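Quick one before bed. Moving the book club to January did not go well. Only 5 of us finished the thing and Rahel had read a totally different book – same title, wrong author. Oh well.

Still, good talk. Lise hated the ending. I cried at it, so we had a bit of a fight over soup. 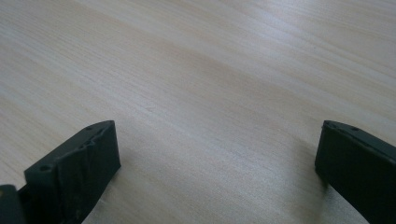 Anyway, next pick. Konrad wants the 1,343 page one. No. Just no. I have a job and teh font is tiny. Annelies said something short, maybe stories, and I'm with her on that. Voting closes at 10 tonight, so text me if you havent yet.

Also whoever took my green scarf home, I want it back please. It's cold.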